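Watach: Testing the Price of Short Security Lessons for Small Offices

Final project report
Widad Srour
Course: Starting and Financing a Small Software Company

1. Background of the project

Small offices in Fodstead receive the same false invoices and false password messages as big companies do, but they rarely have a person who is responsible for security. In the first term I wrote a small program, Watach, which sends a short lesson by email and after that a harmless test message. If the employee clicks the link in the test message, he or she sees a page that explains which signs were missed. The program worked well enough for a demonstration. The question for this term was a business question: will an office pay for it, and what kind of money would a company need in order to sell it?

Ryan Kershaw worked on the project with me during the first half. He made the sales page and I made the lessons and did the interviews. The college gave us a budget of $900, which had to cover the hosting, the sending of messages and the printing of letters.

2. What other companies do

Before choosing a price I read the public price pages of companies that sell similar training. Most of them ask for a payment per employee per month, and many have a minimum number of employees. For a dental office or a small accountant this minimum is often larger than the whole staff. I also found that several companies do not show a price at all and ask the visitor to book a call. I wrote to them as a student, and the answers I received were polite but did not contain a price.

From this reading I made my first assumption, that a fixed yearly price per office would be easier to accept than a price per employee. The owner can see the full cost on one line and does not have to report each time that someone leaves or joins.

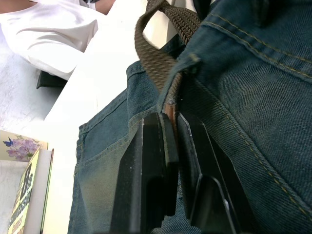

Ryan Kershaw objected that a fixed price would be a mistake, as the office with three employees would feel it pays for the office with thirty, and he would have kept the price per employee and simply removed the minimum. We discussed this for a long time and decided to test both prices, one in each group.

3. Method

We sent an invitation to 149 offices in Fodstead and the villages near it. The addresses came from the public business list. The letter explained that this was a student project, that the trial was free, and that at the end we would ask for a decision at a real price, although no payment would be taken.

The offices that accepted were divided into 2 groups. Group A saw a fixed yearly price. Group B saw a monthly price per employee, with no minimum. The lessons and test messages were the same in both groups. Before the first test message, the owner had to sign a permission form, and all employees were informed that tests would come during the trial, without the exact time. Our supervisor insisted on this point and I think it was correct, even if it makes the click numbers look better than they would be in normal life.

The trial ran for 2 months. I stored only the name of the office, the number of the lesson and whether the link was clicked. I did not store which employee clicked. Some owners asked for this information and were not satisfied when I said that it does not exist. 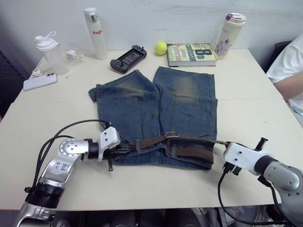

Denim shorts and a brown belt on a white tabletop.

4. Results

More offices in Group A than in Group B said yes to the price. The difference was clear, but the groups were small and I do not want to claim too much. In Group A there was also one surprise. Several owners said the price was lower than they expected and that this made them trust the product less. I had not thought of this possibility when I planned the interviews, so I did not ask the others about it.

In Group B the most common reaction was a question about part-time workers. Is a person who works on Saturdays in the shop a full employee? Ryan had prepared a rule, but it needed a whole paragraph to explain, and I believe that a rule of this length is a reason for some of the refusals.

The weakest part of Watach was the report for the owner. I made it as a table with many columns. In the interviews it became clear that owners opened it once, at the start, and not again. One accountant told me she wanted a single sentence at the end of each month, and I changed it in the last version.

5. Money

Hosting and sending of messages took around half of the budget. Printing took most of the rest. I had planned to buy a better design for the sales page, but this was not possible after we had to print the permission forms a second time with a corrected text.

For a real company the costs are different. The program itself is cheap to run, and the expensive part is finding each customer. Every office that accepted the price had talked with one of us by telephone before. No office said yes only from the letter.

I compared three ways to pay for this work: a bank loan, a small investor, and growth from sales only.

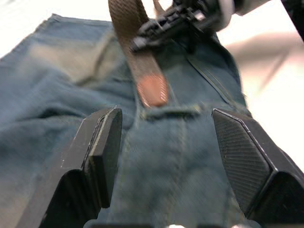 A loan has the advantage that the founder keeps the whole company, but the payments begin before the customers arrive, and a young founder will normally have to give a personal guarantee. With an investor there is more time. However, the investor will expect growth that the offices of one small town cannot give, so the company would need to sell in other regions very soon, with sales people whom it must also pay. Growth from sales only is slow. In my calculation the founder has to keep another job during the first year.

I presented these options at Surora, the student business club, and most members preferred the investor. My own choice is sales only for the first year and then a new decision, when it is known how many offices renew. Without a renewal number I do not see how anybody could set a fair value on the company.

6. Problems and what I would change

The lessons were tested only in English. Two of the offices have employees who read another language better, and for them the trial was not fair. I would also ask the price question in person and not in an online form, where it is too easy to press yes. A yes without payment is weak evidence, and the next step should be to take a small deposit.

Ryan moved to another project after the first half of the trial, so the last interviews were done by me alone. My notes from them are less complete than his. They are in the appendix together with both versions of the permission form and the text of all the lessons.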